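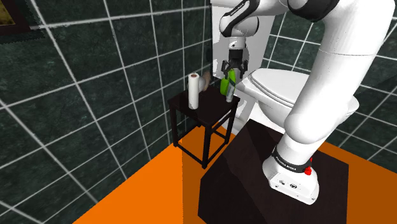

Unit 6: Reading Celebrity Earnings Lists

Handout for the media literacy section. Bring it to both meetings of the unit. The worksheet is due before the second one.

1. What the lists claim

Every year a number of magazines and websites publish rankings of the best-paid actors, singers, athletes and television hosts. The headline gives one name and one large dollar figure. The article under it is often short, and much of it can be reused from year to year with the name changed.

Before you believe or repeat a figure from one of these lists, find out which of the following it is supposed to be:

Earnings: money received during a stated period, usually twelve months.
Net worth: what a person owns minus what the person owes, on a given day.
Deal value: the full size of a contract, which may be paid out over many years or may never be paid in full.

Writers mix these up all the time. A singer who signs a five-year contract worth $60 million has not earned $60 million this year. If the payments are equal, the figure for one year is $12 million, before the agent, the manager, the lawyer and taxes.

2. Where the numbers come from

Celebrities rarely publish their tax returns. Most figures are estimates built from ticket sales, reported salaries, property records and talks with people in the business. A careful publication says so and explains its method on a separate page. A careless one writes "estimated" once and moves on.

Look for these things in the article:

A start and end date for the period covered.
A statement on whether the figure is before or after fees and taxes.
A named source for at least one part of the total.
A correction policy or a way to contact the editor.

3. Practice case: the Gullametti list

The Gullametti list ranks 60 entertainers. The introduction calls the figures "earnings," but the entry in first place adds together a salary, a house and a share in a perfume company. The house was bought years before the period began. The perfume company, Hulteck, is private and does not publish accounts.

Mark each part of that entry as income, asset or unknown. Then write one sentence saying what the figure for first place can and cannot tell a reader. Most students put the perfume share under income. Check whether the article says that any money was paid out.

4. Template stories

Some sites run the same article about hundreds of people. In the Andeck sample used in class there are 213 articles, and the second paragraph is the same in all of them except for the name and the pronoun. The same restaurant chain, football team and vodka brand are credited to every person.

To test for a template, copy a sentence from the middle of the article, leave out the name, and search for it in quotation marks. Do this with two sentences. One match could be an ordinary quotation from another outlet.

Also read the bottom of the page. Satire sites often place their notice there in small type, and it tends to drop off when the story is shared.

5. Worksheet

Choose one article from the Ghasemi reader, pages 31 to 44. Write up to 2000 words covering:

a. The type of figure used, with the line that shows it.
b. The period covered, or a note that none is given.
c. The sources named.
d. The result of the sentence search.
e. A new headline that the evidence would support.

Attach a copy of the article. Links alone are not accepted, as pages of this kind are often changed.

Grading: parts a to d, 20 points each. Part e, 20 points. Late worksheets lose 10 points and are not accepted after the end of June.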